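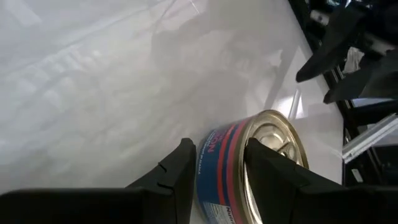
Lodberg, October 2023

Tins on a Rack: a report on the shared kitchen
Ulla Lindholm, Product and Interior Design, second year

The task we were set in April was to take one everyday storage problem and stay with it for longer than was comfortable. Other people in my group chose bicycles and winter coats. I chose tins. A tin is a cylinder, which makes it an excellent shape for holding food and a fairly poor one for staying where you left it, particularly if you left it on its side on a glossy white table.

The table in question belongs to the shared kitchen on our corridor. It is smooth, bright and very good at showing you the ceiling lights. Before the project, tins lived on it more or less permanently, along with post, keys and somebody's chemistry notes. My brief to myself was to get the food off the table and onto something with slats, without drilling into a wall the landlord is fond of.

I had a materials budget of 1,000 kroner and spent 100 of it on sandpaper, which says something about my sawing.

Existing products

I looked at two racks already on the market. The Fustico is a wire tower that dispenses tins from the bottom, provided all your tins are the same size. Ours are not. The Pliltus is a moulded plastic tray with a lip, sensible and ugly, and too deep for our shelf. Neither let you read a label without picking the tin up, and in a kitchen shared by students the label is the only thing standing between you and peaches on toast.

The sink

My first plan put the rack over the sink, where there is unused air. I measured the basin, drew it up and was rather pleased for an afternoon.
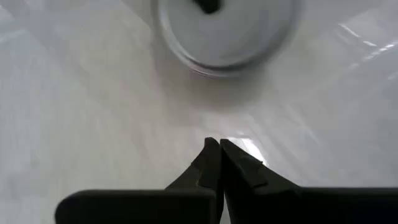 The trouble is that people want to use a sink. With the rack across it you could fill a glass but not a saucepan, and washing up became a matter of reaching round the sweetcorn. My tutor asked whether I had cooked a meal with it in place. I then cooked a meal with it in place and abandoned the plan.

The second version, which I have called Fjeld, is simply a low rack of pale wooden slats with even gaps. Tins can stand up on it or be laid down. Standing is better for labels; lying down is better for whoever is in a hurry. I tried a raised edge along one side and took it off again when it caught my sleeve.

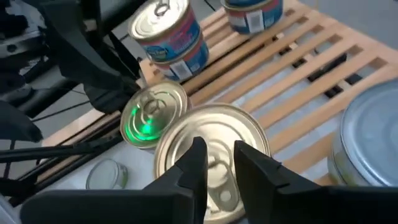 Fjeld in use, with tins standing and lying down.

What I would change

The gaps suit large tins. Small ones, tomato purée being the worst, sit badly whichever way you put them. I would also round the ends of the slats properly, and oil the wood before letting anybody near it with soy sauce.

Bought as a finished piece from a workshop, a rack like this was quoted to me at over 3,000 kroner, so it will not be going into production. It is staying in the kitchen for now. The keys and the post are still on the table, and the chemistry notes have moved to the top of the fridge.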